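I finally gave up on the sourdough. Eight months of feeding that jar every morning like it was a pet, and the last loaf I pulled out of the oven could have held a door open in a hurricane. So in August I dumped it down the sink and went back to plain old yeast bread, and you know what? I'm so much happier!

The recipe I'm using came from Trinity Mercado, who lived across the hall from me back in Tiststead and used to bake on Sunday with every window open. It's flour, water, salt, yeast and a spoonful of honey (she used more, I think, but I never wrote it down right). You mix it, leave it under a towel till it's puffy, punch it down, shape it and leave it again. I usually start when I get home and it's done before bed. 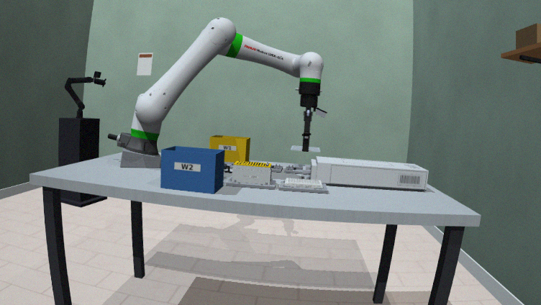

My one big discovery is the water. I always used it way too hot. Now I just go for barely warm on my wrist, and the dough comes up so much softer. I also quit dumping extra flour on the counter – oil your hands a little and it hardly sticks at all.

The oven in this apartment runs cold on the left side, so I turn the pan halfway through and give it roughly 12 extra minutes over what Trinity's recipe says. If the top gets dark I throw some foil over it. Willy says the crust is too thick. Willy also ate half a loaf standing up, with butter, so I'm not taking notes from him.

Next I want to try her raisin version, the one with the orange peel in it. I've got a bag of raisins in the back of the cupboard that might be older than my car, so I guess that's a trip to the store first. If anybody has a good way to keep them from all sinking to the bottom, tell me in the comments – mine always end up in one sad layer.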